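Folding on the bed vs. a table – what do you do?
Home & Laundry board, page 1

mapleditch
Moved to a smaller place in Nistville in September and lost my folding table. So now everything gets folded on the bed, and my T-shirts look terrible. I shake one out, fold the sides in, and by the time I get to the bottom hem the top has slid around.

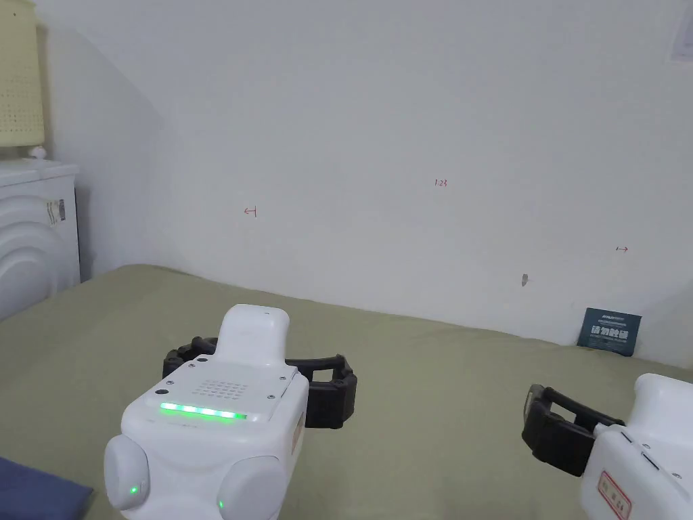
I like a plain green sheet with nothing on top, so there's no comforter to fight with. It's still softer than a table though, and my back is complaining by shirt 15. Anyone got a method that works on a mattress?

tubsoaker
Put a board down! I use an old shelf. Lay it on the sheet, fold, slide the shirt off, next. My stacks got straighter the same day.

oh_wrenna
Hard disagree on the board, sorry. One more thing to store, and she just said the place is small. Soft cotton tees don't need a hard surface, they need you to smooth them before every fold – flat palm, center to edges.

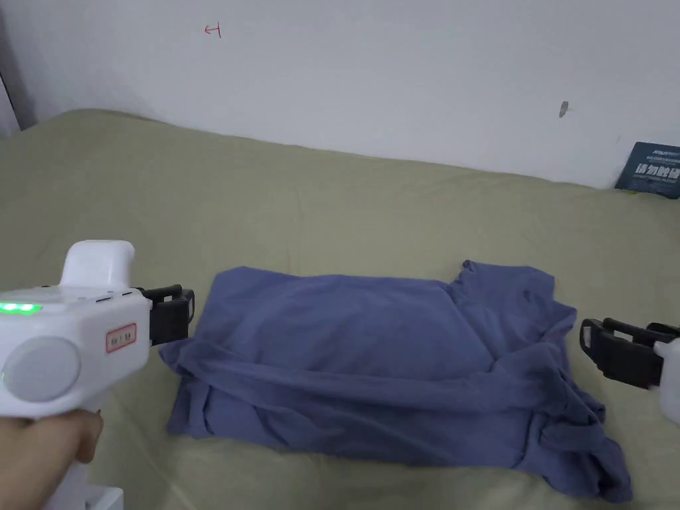 Most people fold first and try to fix the wrinkles later, and then you get that puffy bundle with a corner poking out. Sleeves in first. Then sides, then bottom up.

tubsoaker
I smooth mine too, and on a mattress they still bunch. But ok, you do you.

Nwosu_fan
I roll. Never looked back. A drawer of rolled shirts holds way more, and who cares what the back looks like.

oh_wrenna
Rolled shirts come out with a wavy hem and you know it.

mapleditch
Ok, tried the palm thing Friday night with the blue ones. Better! Not store-shelf nice, but better. I also quit grabbing from the pile in the middle and started working from the near side of the bed. 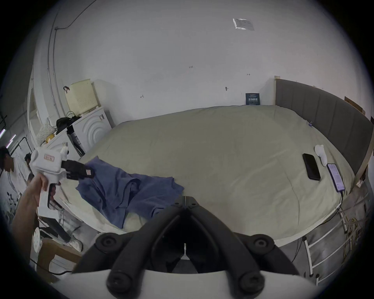
My other problem is that stuff collects on there. Phones, chargers, the odd sock. I clear one half and the other half fills up.

tubsoaker
Basket on the floor, everything that isn't laundry goes in it before you start. And if your back hurts, kneel on a pillow. I'm serious.

Nwosu_fan
Or roll, and be done in half the time :)

mapleditch
Pillow is going on the floor tonight. Still not rolling.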